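News from the Sadbridge shared workshop: the pouring corner

I've been promising an update on Clarnera, our two-arm pouring build, and October finally gave me enough evenings to have something to tell. The job sounds tiny: one arm brings the plastic cup, the other minds the metal one, and whatever is in the first should end up in the second. (Dry rice for now. I like my floors.)
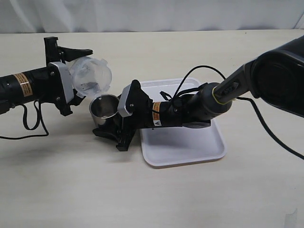
Why use two arms for one pour? With both cups held, each arm only has to make a small correction, and the metal cup can't skate off when it gets bumped.

We're at 168 logged tries out of 196 planned for this round, so 4 more evenings should do it if the cables behave! I rewrote the start routine too, and both cups now have a home position that every run begins from – that fixed more of my headaches than any clever code did.

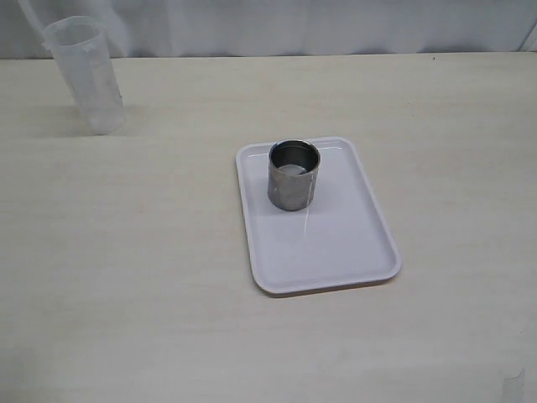
Plastic cup on the table, metal cup on the tray.

Next up is grip force. The plastic cup gives when you squeeze it, and my first settings came from the Leitão bracket project, where everything was solid metal and you could clamp as hard as you pleased. I've been backing it off a little at a time and writing each value on the whiteboard, so please don't wipe the left side –

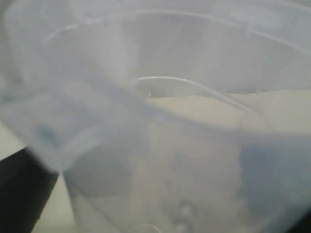 and if you do wipe it, at least copy the numbers into the Statance folder first. I'm also after a softer pad material for the fingertips, about a hand's width of it, so bring your scraps. I'm in most evenings after seven.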